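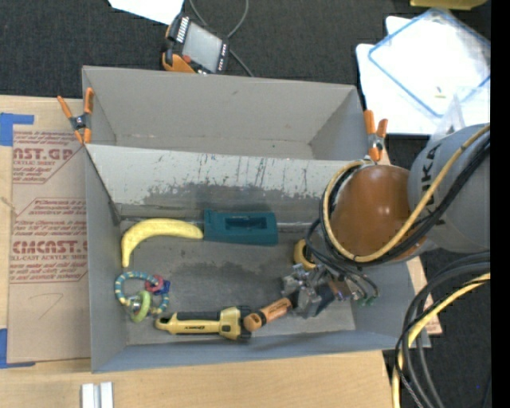 Where Lunch Goes: Food Waste at Vakau Secondary College

Year 11 Geography, Unit 2 Fieldwork Report
April 2024

Introduction

Our group chose food waste because the bins beside the oval are always full by the end of lunch and there are gulls on them most days. We wanted to find out how much food gets thrown away at school, what kind it is, and whether students would use a separate bin for scraps if one was provided.

The school is on the edge of Drolisow, on the flat ground between the railway line and the creek. It has 1134 students. Most bring lunch from home and the rest buy it at the canteen. At the moment all rubbish goes into the same bins and is trucked to the Okatard landfill. The council has a green-lid collection for houses but it does not cover schools.

Our research question was: what share of lunchtime rubbish at the school could be composted?

Method

We did two bin audits, one in the first week of term and one in the last. Each audit covered the six bins in the main yard. After lunch the bags were tied, labelled and taken to the slab behind the art rooms. We tipped each bag onto a tarp, sorted it by hand and weighed each group on the kitchen scales from the food tech room.

The groups were fruit, bread and sandwiches, other food, paper and cardboard, soft plastic, and everything else. Whole fruit was kept apart from cores and peels. Wet paper was hard to place. In the first audit we put it with paper and in the second we did the same so the results could be compared, although some of it would have been fine in compost.

We also ran a survey in home group. It asked what students do with food they don't eat, who packs their lunch, and whether they would walk further to reach a scraps bin. Answers were anonymous.

Results

Fruit was the heaviest group in both audits. The fruit in the second audit came to 2863 grams, and more than half of that was whole pieces that had not been bitten or peeled. Apples and mandarins were the most common. Bananas turned up less often but weighed more, and many were bruised.

Bread and sandwiches came next. Crusts made up less of this than we thought they would. There were a lot of full sandwiches still in their wrap, which meant we had to unwrap them before weighing.

Soft plastic took up the most room in the bags but hardly showed on the scales. If we had measured by volume the results would look very different.

In the survey, the most common reason for throwing out fruit was that it had been squashed in a bag. The second was not having enough time. Students who packed their own lunch said they threw out less than students whose lunch was packed by someone else. Most said they would use a scraps bin if it was next to the ordinary one, and far fewer said they would walk to the other side of the yard.

Discussion

Food of all kinds was over half the weight in both audits, so most of what the school sends to Okatard by weight could be composted. Cardoso Primary, down the road, has had compost bays since December and takes scraps from its classrooms every day. They told us fruit breaks down well but bread brings rats unless it is buried.

There are problems with our data. Both audits were on dry days, and on wet days students eat inside and use the classroom bins, which we did not check. The scales only went up in steps of five grams. Some students had seen us sorting the first time and may have changed what they threw out.

Recommendations

Put a lidded scraps bin beside each yard bin, with a sign showing what goes in it.

Ask the canteen to sell cut fruit in tubs that are returned and washed.

Start one compost bay near the garden beds and leave bread out of it for the first term.

Repeat the audit in winter, including the classroom bins.

Appendix A has the sorting sheets from both audits. Appendix B is the survey form.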